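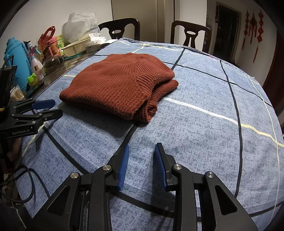

Folding by gripper at Skodeta

Viorica Văduva folded knitwear at Skodeta by hand for 11 years. Since March she has done it with a black gripper that ends in two blue ridged pads, and a sweater takes her longer than it used to.

Her folds are recorded and used to train the machines the firm wants on its returns line, where 3000 garments come in each week. Eight people have moved over from the line so far.

"My hands hurt less," she says. "But I used to talk to people all day."

Stela Pop, who runs the shift, says pay has stayed the same. The staff have asked for that in writing for next year, and are waiting for an answer.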